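Proof and Patience: Inside a Barrel House That Measures Everything

The still at Myung runs two shifts in February, and the second one ends at about the time the bakeries in Boltville start theirs. By then the day's low wines have been through the spirit run, the cuts have been logged, and the new make is sitting in a tank at a strength well above what any barrel will be asked to hold.

Bit-na Do has been head distiller here for most of the company's life. She trained as a process chemist and still writes like one. Her production notes list grain moisture, mash temperature, wash gravity and condenser outlet temperature for each batch, with a short column for remarks at the end. The remarks column is usually blank.

Myung makes one whiskey in any quantity, a four-grain mash of corn, rye, malted barley and a smaller share of rice. The rice is the part visitors ask about. It contributes fermentable sugar and very little flavor, and Do uses it to lighten the body of the spirit without reducing the rye. It also complicates the cook. Rice starch gelatinizes over a different range from corn, and if the two go in together the mash thickens before the rice is ready. Her solution is a stepped cook, corn first, then rice, then a long rest before the mash cools enough for the rye and finally the malt.

Fermentation is slow by the standards of the trade. The tanks are held cool for the first day and then allowed to climb. A cool start keeps the yeast from producing too much of the solvent-like character that shows up when a mash runs hot early, and the longer finish gives lactic bacteria time to work. The resulting wash is slightly sour, with a smell Do compares to pear skins.

Distillation is in copper pots, two passes. The heads cut is made by nose and checked against temperature. The tails cut is made later than at many small distilleries, which brings over some heavier, oily material. In a young spirit this reads as cereal and wet cardboard. After several summers in wood most of it has changed into something closer to leather and toasted nuts, and a bottling that left it out would taste thin.

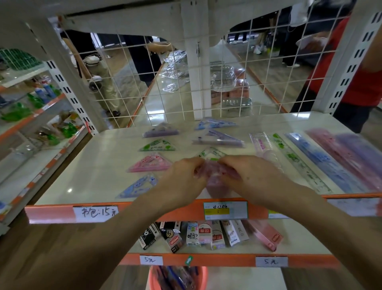

Triangle ruler sets on a shelf in the stationery aisle.

The warehouse holds 1,441 barrels, stacked on ricks over three floors. It is unheated. The top floor swings widely between seasons and the ground floor hardly moves, so barrels filled on the same morning can differ by several proof points after a few years. Water leaves faster than alcohol upstairs, where the air is dry and hot, and strength rises. Downstairs the air is damp and strength holds or falls slightly.

Larger producers even this out by blending across floors, and some rotate barrels. Myung does not rotate. The labor is considerable and Do is unconvinced that the result differs much from careful blending at the end. She samples each lot twice a year instead, drawing a small volume from the middle of the barrel and reducing it with water before nosing. Tasting at full strength, in her view, tells a blender mainly about alcohol.

Cooperage comes from Lurkent, which air-dries its staves outdoors before toasting. The house specification is a medium toast with a light char. A heavy char gives color and caramel quickly, and for a distillery selling young whiskey that is useful. Myung's releases are older, and a heavily charred barrel left that long tends to bury the grain.

The current release, sold under the Zarnex label, was drawn from 253 barrels, most of them from the middle floor. A further 471 of the same age were judged not ready and left in place. The batch was reduced in stages over up to nine weeks, with a rest after each addition of water. Fast reduction can throw a haze and leaves the spirit tasting disjointed for a while - the effect is temporary, but bottles filled during that period carry it to the customer. The whiskey is not chill filtered.

In the glass it is a mid-amber color. The nose opens with rye spice and baked apple, followed by a dry, biscuity note. The palate is lighter than the proof suggests, with black tea and orange peel, and the finish is long and slightly bitter. A few drops of water bring up the fruit and suppress the oak. Ice closes it down almost completely.

Do is now running trials with a second yeast, a slower strain that leaves more residual sugar and costs some yield. The first barrels were filled last fall and have gone to the ground floor. The remarks column for that lot has one entry so far, which reads "too early."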